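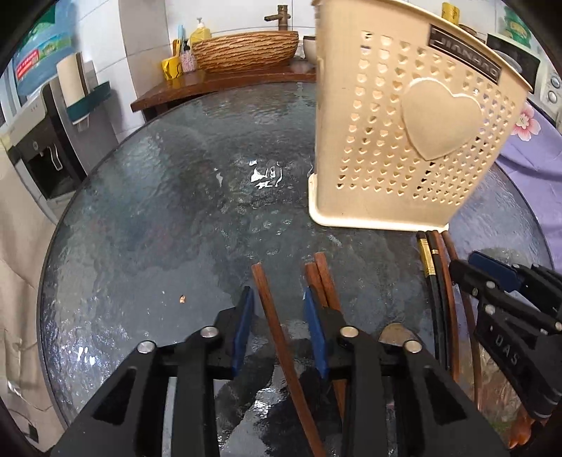

Elgate Lunch & Supper Club

Spring round-up, 2025-04-10

Quick one this time, am typing between meetings. Dues first. If you haven't paid for the spring term please do it by the end of the month - 15 dollars, same as last year, cash or check to Seung-woo Kong. Envelope with your name on it please. Last term we had three with no name and one of them still hasn't been claimed.

Dumpling night at Hullum went well. 47 of you, a record. Kitchen ran slow on the second round and the back tables waited a good while for soup, sorry about that. They've offered us the side room next time and a set menu, so orders go in ahead. Pork and chive, cabbage and mushroom, or the shrimp (shrimp is extra). Vegetarians, mark the form clearly, it was a mess last time.

The chili oil. Yes, Seung-woo will share the recipe. Short version: neutral oil, star anise, a bit of cinnamon stick, low heat until it smells right, strain it over the flakes and a spoonful of sesame seeds. Salt after. Don't walk away from the stove. He says a day in the fridge improves it, mine didnt last a day.

Parking - the Lui Street lot is closed for resurfacing until further notice. Use the one behind the pharmacy, free after 6. Do NOT park at the dentist, they tow. Anyone needing a ride, the Drivura shuttle stops at the corner and the last one back leaves at 9:40.

Food pantry drive brought in 383 cans and boxes. Great work, especially the Tuesday lunch table. They still want rice, cooking oil and anything for babies. Drop-off is the hall porch, mornings only.

Cookbook swap moved to September, too many people away before then. Keep your duplicates.

Still need:
Someone to do name tags
Two people for set up at the next supper
A big rice cooker on loan, 10 cup or more
Whoever has the club's blue cooler, bring it back

Next supper date to folow once Hullum confirms. Watch your email.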